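Handout 4: Reading an old building before you read its paperwork

Hi all. I promised I'd type up what I rambled through last session, so these are my notes plus the bits I forgot to say because we ran over (again, sorry). Bring a copy on the site visit, ideally with your own scribbles on it.

## Where we'd got to

We'd finished with why places get protected at all, and somebody asked whether a listing means you can't touch anything. Nope! It means you have to ask, and you have to explain what you want to do and what it does to the parts that matter. Most of the work in this field is writing that explanation well. The building we keep coming back to is the old grain exchange at Grostham, so have its floor plan handy.

## Significance first

Before you propose a single repair, write down what makes the building matter. I like to do this in plain sentences. At Grostham I'd start with the trading hall and its roof, then the way the offices wrap around it, then the street front, which everybody photographs and which is (whisper it) the most rebuilt part of the whole thing.

Irina Rusu spent a winter going through the exchange's account books and found 768 entries for repairs, over and over for the same north gutter. That one gutter tells you more about the building than any style label does. If a thing has been fixed by every generation, look at the design of it and stop blaming the last roofer.
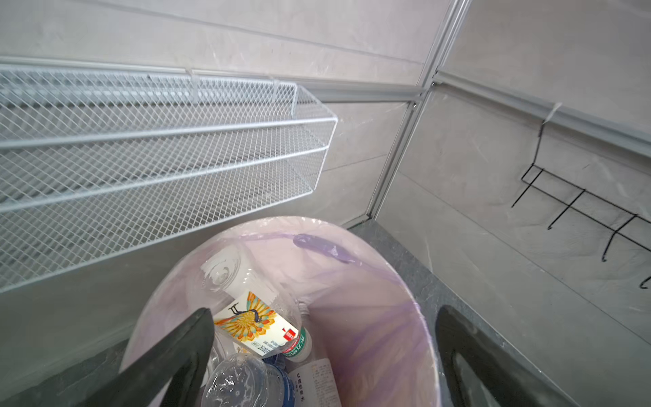

Watch out for the word "original," too. I circle it in red on every draft. Original to what? The hall has at least three building periods, and the doors people call original came in when the second floor was added. Say "from the first phase" or "earlier than the stair" and you'll stay out of trouble.

## Condition is a separate question

A building can be hugely important and in fine shape, or fairly ordinary and falling down. Keep two columns. For condition I use four grades:

- **Good:** normal upkeep only
- **Fair:** sound, with some repairs due
- **Poor:** parts failing, water getting in somewhere
- **Very bad:** structure failing, or loss already under way

Then add a note on use. Empty buildings slide down that list fast, and a "fair" building with no tenant worries me more than a "poor" one with a busy café in it. Homa Kazemi disagrees with me on this and she'll get her turn in November, so save your objections for her!

For the exercise, grade each part of the exchange on its own. The hall, the office range and the yard wall shouldn't share a grade. The yard wall is 32 yards long and only the far end is leaning, so say so, and say which end.

## Reuse, and the Zosham comparison

Now the fun part. Zosham had a corn store of much the same age, and the owners split it into apartments. It's occupied, it's dry, and you can't stand anywhere in it and understand what it used to be. Was that a failure? I go back and forth. Cornel Ursu's report argues that the big upper room should have stayed whole, even at the cost of four apartments, and I think he's right, but read his figures on heating before you decide. The floor area was 3,748 square feet, so those four apartments were a serious chunk of the money. 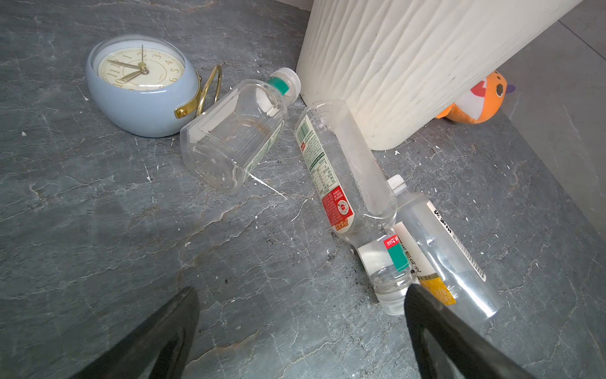
When you compare the two, look for changes that can be undone. A partition that stops short of the ceiling molding and is screwed to the floor can come out again. A staircase cut through the main beams can't. Go through the Zosham plans and mark every change as one or the other, and put a question mark where the drawing doesn't tell you.

## For next time

Write 10 sentences on the significance of the Grostham exchange. Sentences, please, with verbs in them. Then do the condition table, one row per part.

Reading: Cornel's report (the middle chapter, skip the appendix) and Horațiu Gavrilă's short piece on lime mortar, which is much livelier than it sounds.

On the visit, wear shoes you don't mind ruining and stay off the gallery until Iulian Mocanu has opened the far stair. If you have binoculars, bring them for the roof trusses. I have one spare pair and we'll be passing it around.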